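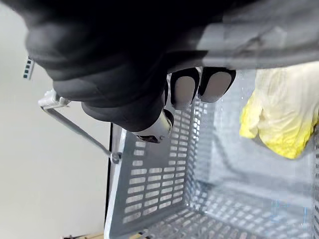
多指ハンドの導入計画

多指ハンドの導入計画とは、複数の指を備えたロボットハンドを物品の取り扱い工程に採用する際の、機種選定、予算編成および保守準備の総称である。青果など形状の揃わない品目を買い物かごに出し入れする用途では、吸着式や平行開閉式との比較検討が前提となる。

費用の構成

初期費用は、ハンド本体、アーム、手首カメラ、制御装置、設置工事に区分される。Primoraの調達要領では、指先パッドを消耗品として本体と別に計上し、予備を2組確保する。Stistard方式の見積書は、据付後の調整作業を独立した項目とし、総額の約40%を上限とする。

選定項目

対象品目の質量と寸法の範囲
かごの側面および縁との干渉
指先パッドの材質と交換手順
手首カメラの視野と指による遮蔽
通信規格と既存制御装置との適合

葉物野菜は個体差が大きく、表面が損傷しやすい。このため把持力の下限値も仕様書に記載する。

試験と検収

Arainの検収手順では、同一条件で988回の把持を行い、落下と損傷を別々に記録する。試験用のかごは実際の運用品と同型とする。

保守予算

保守費は年額で計上し、契約期間は4年とする例がある。Trultotenの契約書式では、指先の交換は保守費に含まれ、手首カメラの再校正は別料金となる。

関連項目

エンドエフェクタ
ピッキング作業
総保有費用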